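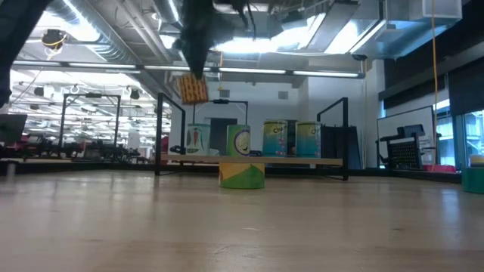
My arms are sore in a place I didn't know arms could be sore. I spent the day steering a robot, and I want to get this down before I forget what it felt like, so forgive the rambling.

Some background for anyone who only reads this blog for the bread posts. Joelle Awad and I go way back, and she now works on a project called Tondwood, where they teach robot arms to do small household chores. Putting things on shelves, taking them off again, that kind of thing. You don't write out the moves for it. A person does the chore through the robot, over and over, and all of those tries get saved, and later a program learns from the pile. She'd been telling me for months that I should come and try it, and I finally did.

There are two ways to show the robot what you want. The first is by hand, which means you grab the arm itself and push it through the motion while the motors go slack. I loved this right away! It's heavier than you'd think, a bit like leading a very polite cow, but you know exactly where you are because you're holding it. The trouble is that your own body ends up in the way of the cameras, so they only use it for simple stuff and for getting new people comfortable.

The second way is remote control, and that was most of my day. You sit at a small copy of the arm (they call theirs the Helgate, after a ski run that Elie Salameh broke his wrist on) and whatever you do with the little one, the big one does too. You squeeze, it squeezes. Sounds easy. Then you try to pick something up and find out how much of picking things up is done by your fingertips. With the Helgate you feel nothing. You have to look, and keep looking, and my first few grabs closed on plain air a good inch in front of the thing I wanted.

Our table had a low shelf with cans on it, one more can tucked underneath, and a little orange-brown block with a waffle pattern that I got far too attached to. I called it the waffle all day and by lunch everyone else did too. It's a nice thing to practice on because it's small and it tilts. If you catch it off center you know right away, it swings its corner down at you and you have to decide whether to carry on or set it down and try again.

I asked Joelle which one was right and she said carry on, as long as you fix it the way you'd want the robot to fix it. I keep thinking about that. If every try is perfect, the robot never sees what to do when a grab goes a little wrong. So a wobbly try that gets saved at the end is worth having! What they don't want is dithering. I'm a ditherer. Maya Hourani watched me hover over the block for what must have been ages and told me, very kindly, that I was teaching the robot to be nervous.

The cans were harder. A can on a shelf has other cans next to it, and the fingers need somewhere to go. I knocked over the green one with the smiley face twice. Maya's trick is to come in a little high and go down slowly, and to park your elbow on the desk so your shoulder isn't doing all the work. I did not park my elbow. See first line of this post.

We did sets of 20 with a break after each. I managed 6 sets, and in the last one I lost only 17 seconds to hovering in total, which Maya timed for me and wrote on a sticky note. It's on my fridge now. The whole project had 617 saved tries on the shelf task when I came in the door, so mine are a decent little slice of it and I'm ridiculously pleased.

Late in the afternoon Ruba Twal let me watch the robot go by itself, running on what it had learned before I came. It went down for the block, stopped just short, shifted sideways a hair, and closed. Ruba said that sideways shift is Elie's. He always does it, and it picked it up from him. I got goosebumps. There's a bit of Elie's wrist in there!

They're planning to move on to drawers in November and I've already asked if I can come back. Joelle said yes if I learn to use my elbow. I've been practicing at home with the kitchen tongs and a box of crackers, mostly to the dog's benefit.

Bread post next time, I promise. The rye starter is doing something strange.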